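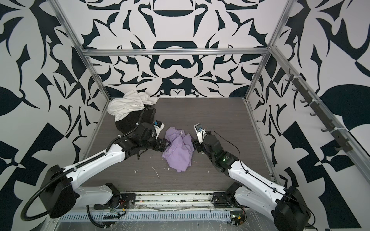 Cloth sorting with two arms: how much mess to leave in the demos?
Zadulis forum > Data collection > Manipulation
Started by jbandara, August 11, 2022

jbandara
We are collecting teleoperated demos of two arms handling clothes on a flat floor panel. Three cloths: one lavender, one white, one black. The operator starts with them piled towards the back left corner, pulls one out into the middle, spreads it a bit, then puts it back. Patterned walls on three sides, one fixed camera plus one on each wrist.

So far we have 1026 episodes and I have kept 724 after a first pass. The rest went because an arm stalled, or the operator stopped half way, or the recording had a gap in it.

My question is about the ones I kept. In a lot of them the first grasp misses. The operator closes on nothing, opens, goes back in and gets it the second time. Do I keep those whole, cut out the miss, or throw them away? Kane on our side wants them thrown away. I would like to keep them.

trevaskis_k
I'm the Kane in question. My view is simple. If you train on misses you get misses. We had the same thing on the Laltus job with towels. The policy learned to close early, wait and try again, even when it was in a good place to begin with. We cut every episode down to clean grasps only and it stopped doing it.

jbandara
On Laltus we also only had one towel and it always started in the same spot. I don't think it compares. With a pile, the second arm matters. A fair number of our good episodes have the left gripper lifting the top cloth and the right one coming in lower down at the side of it, and the two end up very close together.

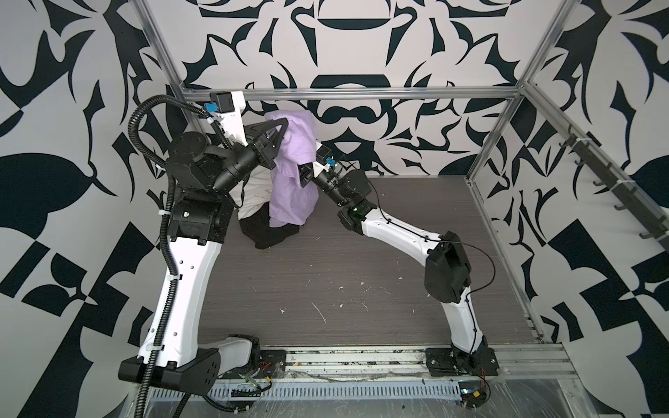 If I take out every episode where the operator had to adjust at that point, I lose most of the two-handed ones and I'm left with single-arm drags. They are tidy but they are not what we were asked for.

ruwan.b
Keep them whole but tag them. We use three tags: clean, retry, abandoned. Train on clean plus retry, look at the results, then train on clean alone and compare. You have enough episodes to do both. It costs you a day of labelling.

trevaskis_k
It costs more than a day. Who decides what is a retry? A gripper that opens by a few millimetres and closes again is not the same as one that backs off and comes in from another side. Two labellers will not agree on that.

ruwan.b
Fair point. We only count it if the jaws open fully and the arm moves back. Anything smaller stays clean. We had 30 episodes labelled by two people before we settled on the rule, and the arguments were all about the small ones.

jbandara
I can live with that rule. Second question while people are reading. The wrist views. For long stretches they have hardly any cloth in them, just floor, wall pattern and the finger tips, with a bit of fabric at the side if you are lucky. I was thinking of dropping those frames, or at least dropping that camera for the approach part of the episode.
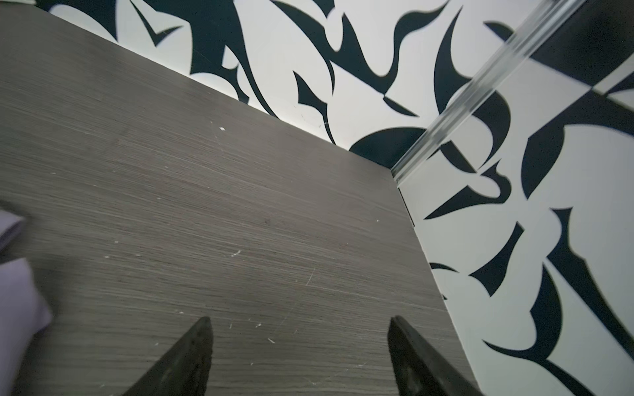 Lamai Kaewkla: Don't drop them. The policy will get exactly those views when it runs, and it has to know what to do when the cloth is off to one side. If you only train on wrist frames with fabric in the middle, it has nothing to go on until the arm is already in the right place. Keep all cameras for the full length of the episode.

trevaskis_k
Agree with Lamai on that one. Cutting a camera in and out would also break our loader.

jbandara
OK, wrist cameras stay in.

biswas_j
Something that hasn't come up is the start state. I ran the Jamumex set, and our biggest problem was that every operator rebuilt the pile in their own way. One always folded the white cloth flat first. You could tell who was driving from the first frame, and I'm fairly sure the model could too. We wrote the reset down in the end. It went like this:

1. Gather all three cloths and drop them together in the back left corner. No folding, no smoothing.

2. Change which cloth is on top from one episode to the next. Keep a list by the keyboard and follow it.

3. Open both grippers fully and bring them clear of the pile before you press record. They don't need to match each other. 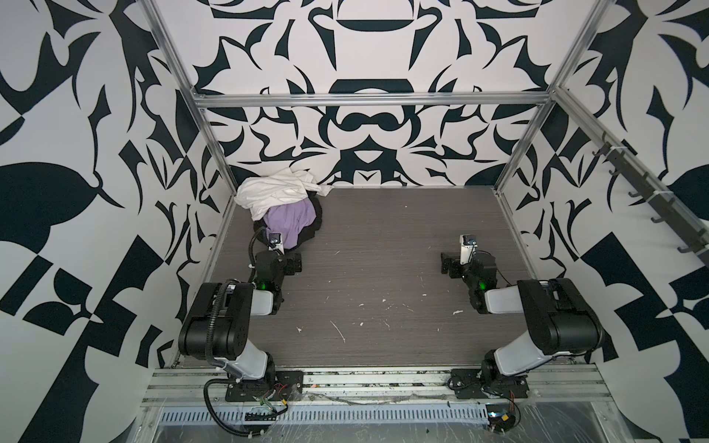 4. Press record, wait two seconds, then move. Don't start with the arms already on their way.

5. If the floor has bits on it, leave them until the break. Wiping it between every episode only gave us a very clean data set.

trevaskis_k
I don't agree with 5. I'd rather have the floor swept. Small white flecks on a dark panel show up well and I don't want them learned as anything.

biswas_j
They move about, so there is nothing steady to learn from. Your test floor won't be swept either. But it is the item on the list I'd fight for least.

miah_user
We do the list in 2 as well and it helps. We print it in random order each morning. Without it the operators go lavender, white, black, lavender, white, black all day.

jbandara
Ours has been up to the operator so far. I went back through the kept episodes after reading Jamila's post and 530 of them start with the lavender cloth, which is far too many. So it looks like more collecting whatever we decide on retries.

Plan for now: Ruwan's tags, all cameras kept, Jamila's reset steps 1 to 4, and new episodes weighted towards the white and black cloths. Kane can have the clean-only run first.

trevaskis_k
Fine by me. I'll sweep the floor on my shifts.

ruwan.b
Note in the metadata which shifts those are, please. Then you can at least check it later.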